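**Bavby quilted mattress, 27 September 2023**

I bought the Bavby mattress last December for the small bedroom, where it serves as a spare bed and the place where all the laundry gets folded. I have had enough time with it now to write something useful.

It came rolled in plastic from the Trallent warehouse store. It took most of a day to reach full height. There was a smell at first, which left after two nights with the window open.

## Cover

The cover is grey with a diamond stitched pattern and a small white star motif. The stitching is even. I have found one loose thread, near a corner, and I trimmed it. The fabric is smooth enough that clothes slide when you fold them, but corduroy and knits stay put. Lint shows up on the grey more than I would like. A damp cloth takes care of it.

The cover does not come off. That is my main complaint. Jirkness sells a similar mattress with a zipper on three sides, and if you have small children or a dog I would look at that one first.

## Comfort

Medium firm. I weigh 115 pounds more than my youngest guest and neither of us had a problem with it. The edge is softer than the middle, so if you sit there to put on shoes you sink a little. Sleeping near the edge is fine.

After nine months there is a slight dip on the side that gets used the most – I turn it end to end every few weeks and the dip has not gotten deeper.

## As a work surface

I did not plan to rate this, but it is how the mattress gets used on most days. It is wide enough to spread out a printed cloth and still leave blankets and cushions at the back. The surface has enough give that you can't get a sharp crease on it. Shirts I do on a table.
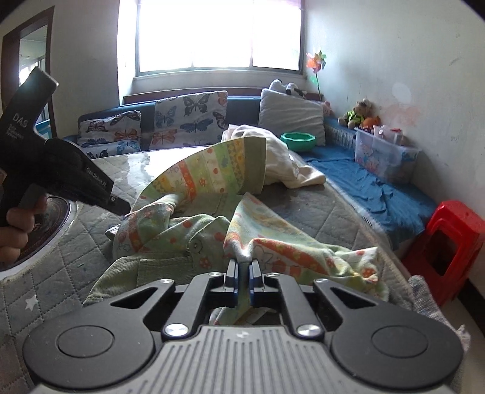
Bavby is the one who talked me out of a darker cover, on the store's help line, and a reader named Javier wrote in with a different view: go darker anyway, he said, as his light grey one picked up a blue stain from new jeans in the first month and nothing has gotten it out.

I have not had a dye stain yet, so I can't say how this cover would handle one. I do wash new jeans before they go near it.

## Price

I paid 56 dollars less than the list price. At full price I would still consider it, but the fixed cover would bother me more.

Four out of five.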